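Front-loader routine: loading, unloading and the parts that get skipped

Most complaints about front-loading washers (odor, gray marks on light fabric, a load that comes out twisted into one lump) trace back to how the drum is filled and what is done with the door in between. The notes below apply to any household front-loader with a glass door and a rubber gasket. Check the manual for anything model-specific.

1. Fill level
Load dry items one at a time, shaken open. A cotton load may fill the drum loosely with a hand's width left at the top. Synthetics: half full. Very small loads balance badly; a single heavy garment tends to stay on one side during the spin and the machine will slow down or stop to redistribute it. Add a towel or two of similar color.

2. Sorting reds
A new red garment goes in with darks for the first 2 washes, cold. After that, test it: damp white cloth, press on an inside seam, hold for a minute. Any pink on the cloth and it stays with the darks. Red with white trim is the awkward case, as the dye can move within the garment itself. Wash it cold and take it out as soon as the cycle ends.

3. Before opening the door
Look through the glass first. Wait for the lock to release and confirm that no water is standing in the drum. A red item lying on top of something gray or brown is easy to spot from outside; a pale sock behind it is a different matter, so turn the drum by hand once the door is open.

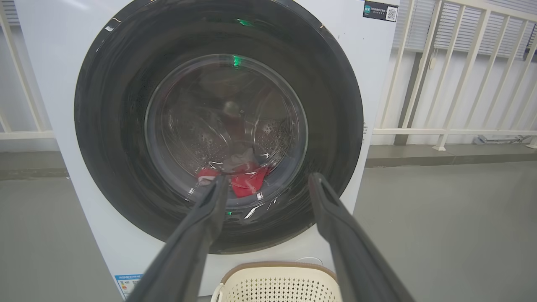

4. Unloading
Set the basket on the floor directly in front of the door. Pull items out singly. Dragging the whole bundle catches zippers on the gasket, and a nicked gasket is a leak — replacement means removing the front clamp ring on most machines. Close zippers before washing for the same reason.

A rigid plastic basket with perforated sides suits damp laundry better than a closed tub. Put heavy pieces at one end and leave the other end free for small items, which otherwise disappear into sleeves.
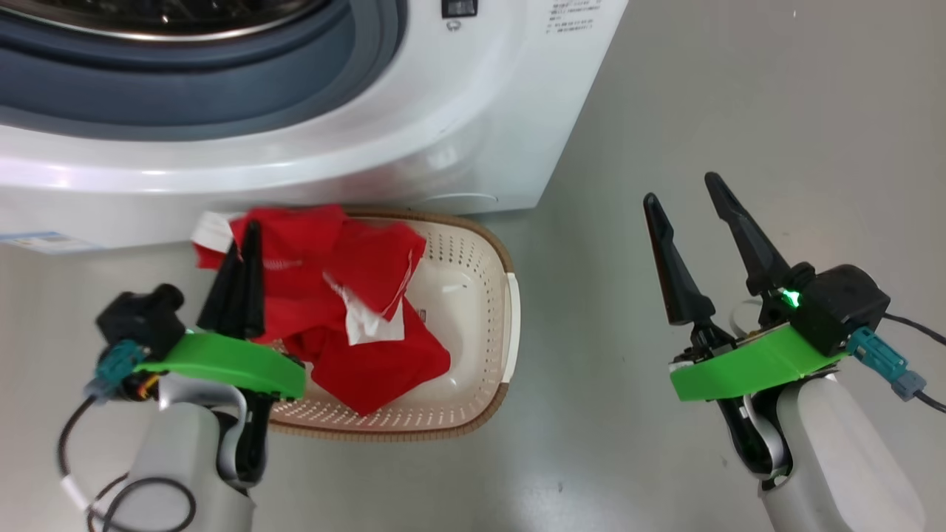 Marlene Ackermann writes that she lines her basket with an old pillowcase for knitwear, as the holes left dimples in a damp sweater, and asks whether the gasket should be wiped after every load or only weekly.

After every load. Pull the fold open at the bottom and run a dry cloth along it. Leave the door ajar until the rubber is dry. Clean the drain filter every 7 weeks, with a shallow tray and a towel under the cover.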